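Paltov cloth folding notes and recordings
README, last changed June 5, 2019

Read the section on known problems before you use any of this. I have seen two write-ups quote our folding numbers without the caveats, and the numbers don't stand up well on their own.

What it is

A set of 1,155 short recordings of cloths being folded on a table top, with a plain text log beside each one. Cloths are mostly kitchen size. Ketsara Thaweesak chose them and wrote the labels. I (Apinya Kaewmanee) checked the labels and disagreed with a fair number, of which more later.

Folders

recordings/ one file per fold, numbered in the order they were made
logs/ start state, end state, remarks
cloths/ a sheet on each cloth: size, fibre, number of washes
disputed/ the 173 folds where Ketsara and I gave different labels

The name Paltov means nothing. An earlier version was called Srisuk and some of the logs still say so. Treat the two as the same thing.

What counts as folded

We started from the rule everyone gives, corners to corners and edges flush. I don't believe anyone folds a tea towel like that at home, and the logs bear me out, as hardly any fold would have passed. The rule we ended up with is looser:

folded: one layer lies over another and the outline is close to a rectangle
part folded: layers overlap but one side is still loose or sticks out
not folded: anything else, including a neat roll

Rolls are the weak spot. Ketsara thinks a roll is a fold. I don't, and the labels follow me, so if you side with her you will need to relabel.

Things left on the table

Most published folding sets use a bare table. I have never been sure what that is meant to tell us about a kitchen, where there is always a jar or a bit of cutlery in the way. In ours the clutter stays put. You will find a red tape dispenser, a fork, a lidded glass jar and a small bowl with a blue flower pattern sharing the table with the cloths, and the log does not list them every time. 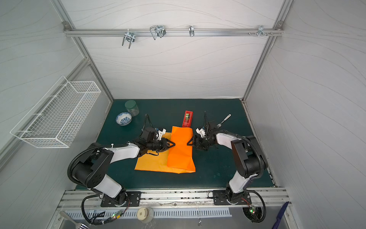
Orange on yellow-orange is a poor pairing if you want to find edges by colour, and we kept it for that reason. Anyone claiming good results on this set should report the close colours separately. I suspect most of the easy gains come from strong contrast and would vanish without it.

Known problems

Creases. The cloth sheets give washes but not ironing, and ironing matters more. We noticed this in October and did not go back.

Fibre names are copied from shop labels. I would not trust "pure cotton" on any of them.

187 logs have no end state. They are kept in so the numbering holds. Leave them out of any score.

The "neatness" column, up to 8, is one person's opinion on one afternoon. I asked for it to be dropped and lost.

Splits

None supplied. The split that went round under the name Pumix put the same cloths on both sides, so scores from it say very little. Split by cloth.

Use

Fine for comparing ways of folding or for testing labels. I wouldn't use it to say anything about laundry in general, and shirts and fitted sheets are not covered at all. Corrections go to the Wostach list with the recording number in the subject line.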